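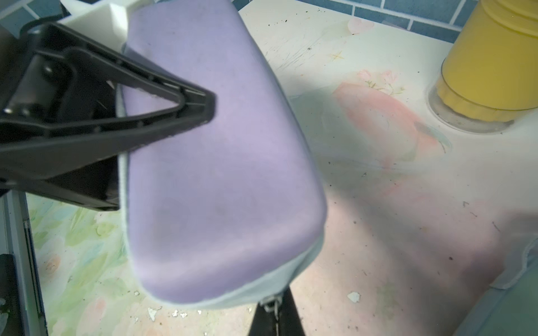 Fig. 1. Wrist camera view, soft-goods cell: lavender item held by the black gripper fingers over the floral mat.

Progress report, Ovano soft-goods handling, April
Prepared by Oona Peltonen for Kerttu Toivonen, Koivisto

Status: behind plan. Grasp trials were stopped on Wednesday after a fault in the grip release logic and have restarted at reduced speed.

Fault. The controller reported the gripper open while the fingers were still closed on a padded item. The arm then began its return move with the item attached and struck the side rail. No one was inside the cell. The arm stopped on its force limit, but later than the setting should allow.

Cause. Finger position is read at the motor, ahead of the linkage. Soft items let the linkage flex, and the reading crossed the open threshold before the fingers had let go. Rigid items do not show this. A second problem was found in the log: the force limit had been left at the value used for the Bondov parts, which are heavier.

Extent. We reviewed 186 logged grasps. In 12 of them the open signal came early. Only one led to contact with the rail. The other 11 dropped the item late, inside the drop zone, and had been scored as good. Those scores have been corrected.

Action taken. The return move now waits for the wrist camera check as well as the finger reading. The force limit is loaded per item type. Arm speed is held at half until Masevis has inspected the linkage.

Remaining work. Of the 144 grasps planned as a repeat set, nearly a third are done, with no early open signal so far. The set is too small to close the fault. Delivery of the test data moves back 7 working days — no change to the budget is requested.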